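An afternoon at the Kolloteck open day

I'd signed up for the June open day at Kolloteck months ago and then nearly didn't go, what with the train to Pilwood being a replacement bus for half the way. Glad I did! It's a ten-minute walk from the station, mostly uphill, and the coffee on arrival was decent. They'd let in 100 of us, split between a morning and an afternoon lot. I was in the afternoon lot, which meant the biscuits had been got at.

The first half hour was a talk on how they teach a robot arm they call Ko. Ko doesn't get programmed move by move. A person does the job with a pair of hand-held grippers, the movements are recorded, and Ko learns from the recordings. I'd read about this sort of thing but never seen it done, so I skipped the questions and went to get a good spot by the table.
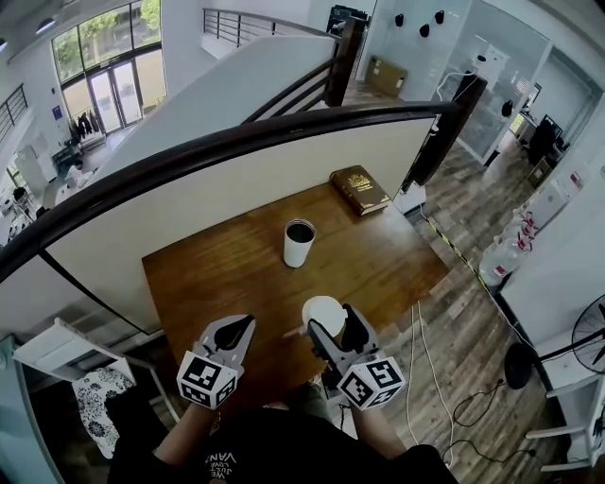

Teaching by hand is slower than I'd imagined, and much more fiddly. The task was cups – pick one up, move it, put it down, start again. The white cubes on the grippers are covered in black-and-white square patterns, which a camera uses to work out where each gripper is and how it's turned. It's a bit like watching someone eat with very large chopsticks. I asked how many goes Ko needs before it gets the idea and was told 247 for the cups, though the book took far more. Their full collection, which they call Nasent, has about 1,000 recordings in it so far.

Then they let us have a try. I was dreadful. You squeeze, you think you've got hold of the thing, and your wrist is at completely the wrong angle (the man before me made it look easy, of course). What surprised me was that the clumsy goes aren't all thrown away. If you miss and then sort yourself out, that can be useful, as Ko will miss things too and needs to have seen a recovery.
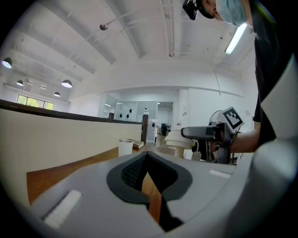

After that I had a go at remote control, where you steer the arm from a desk in the next room with a screen in front of you. I found it harder still. There's a tiny delay, and I kept overshooting and then overcorrecting. The staff like it for jobs where a person can't easily reach in, but for tabletop work they'd pick the hand-held grippers any day, and having tried both I can see why.

They finished with Ko doing the cups by itself. It managed 78 out of 100 in their last test, we were told, and in front of us it got three and dropped one, to a big cheer. Next open day is in the autumn. Bring a sandwich, there's nowhere to eat in Pilwood after two.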